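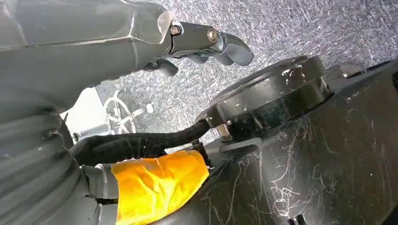

Depot Safety Inspection – Jedbridge Cable Store
Form 3774, issue 2
Date: 12th April
Inspected by: Nighat Mirani
Reviewed by: Notburga Gisler

Mark each item S (satisfactory), A (action needed) or N (not applicable). Enter comments for every A.

Section 1 – Access and storage

1.1 Gate, lock and warning signs. S.
1.2 Walkways clear to full marked width. A. Two empty drums left across the east walkway. Moved during the inspection. Eder crew to return empties to the rack at end of shift.
1.3 Drum chocks fitted on both sides. A. Drum 41 chocked on one side only.
1.4 Racking inspection label in date. S. Last checked in March.

Section 2 – Test equipment and PPE

2.1 Voltage detectors within calibration date. S.
2.2 Insulating gloves air-tested before issue. S. Log complete.
2.3 Arc-rated clothing free from tears and oil. A. One jacket with a torn cuff, withdrawn and tagged.
2.4 Portable earths, clamps and leads. S. Stumus set only. The Skitska set was out on site – check on return.

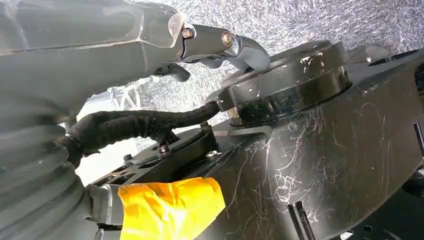

Section 3 – Fire and emergency

3.1 Extinguishers in place, pins sealed. S.
3.2 Spill kit complete. A. Absorbent pads below minimum stock. Reordered.
3.3 Emergency lighting, 60 minute discharge test. S. All fittings held for the full period.
3.4 First aid box contents against list. S. Eyewash expires before next inspection, replace early.

Actions from 1.3 and 3.2 stay open until signed by the reviewer. Item 1.2 was also raised last time – N. Gisler to discuss with the Eder supervisor.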